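Re: [cell-planning] Capital request for second picking cell, line items

Comments on the draft sheet, in the order the lines appear.

Line 1, arm. Leave as is. The payload class is more than we need for the part mix, but a second arm of the same family shares spares, pendants and operator training with the first. A smaller arm would save on purchase and cost it back in stocked parts within two budget years.

Line 2, gripper. Talell quoted the finger set and the mounting plate separately. Please merge them. Finance has queried split lines under one supplier before, and the freight is charged once.

Line 3, dress pack. Currently missing. Add cable and hose management from the flange back to the base, with 2 spare sleeves. On a bin cell the bundle near the wrist hangs close to the work, and any loop that drops below the gripper body goes into the bin with it. Mollano can supply a retraction unit for the forearm. I have asked for a price with and without fitting labour.

Line 4, bin and fixture. The draft carries the bin at catalogue price and nothing for holding it. Spring clamps on the rim are acceptable for trials. They are not acceptable for an unattended shift: a bin that creeps a few millimetres invalidates the wall clearances. Budget a located base plate with dowels and toggle clamps, and move the table from "existing" to "new". A timber top does not hold a dowel location for long.

Line 5, vision. The resolution is adequate. The allowance for lighting is too low. Bare metal bin floors give specular patches where depth drops out, and reflective parts such as foil do the same wherever they land. Price one diffuse light per bin, and price a coated bin as an alternative. I would like both figures before we choose.

Line 6, test parts. Increase to 75 pieces. The set should keep its present spread: soft items, foil, studded plates and bricks, rolls with an open centre. Flat plates lying on the floor near a wall and small parts under larger ones are the cases that set cycle time, so please do not trim those to save money.

Line 7, floor and enclosure. Pendant cables need a hook and a tray. Allow for one hanger per pendant at the operator side, plus covered duct for the run to the cabinet. It is a small sum and the safety review will ask for it regardless.

Line 8, commissioning. The draft has 23 hours. Stetside's own estimate was higher, and it excluded hand-eye calibration. I suggest we hold the line open until they requote, and carry the difference in contingency.

Lead time on the arm governs everything else. If the order is not in by November the cell slips into the next financial year, and the depreciation schedule on the sheet will need redoing.

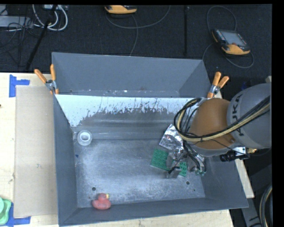 Ajayi
Automation Planning Lead, Equipment and Facilities

----- Original message -----
From: Purchasing
To: cell-planning
Subject: [cell-planning] Capital request for second picking cell, line items

> Draft sheet is in the shared folder, reference 243.
> Lines 1 to 8 are filled from the quotes received so far.
> Open points on our side:
> - are the gripper parts one purchase or two
> - can the existing table be reused
> - is the commissioning figure firm
> Please reply to the list so that the changes are kept
> in one thread.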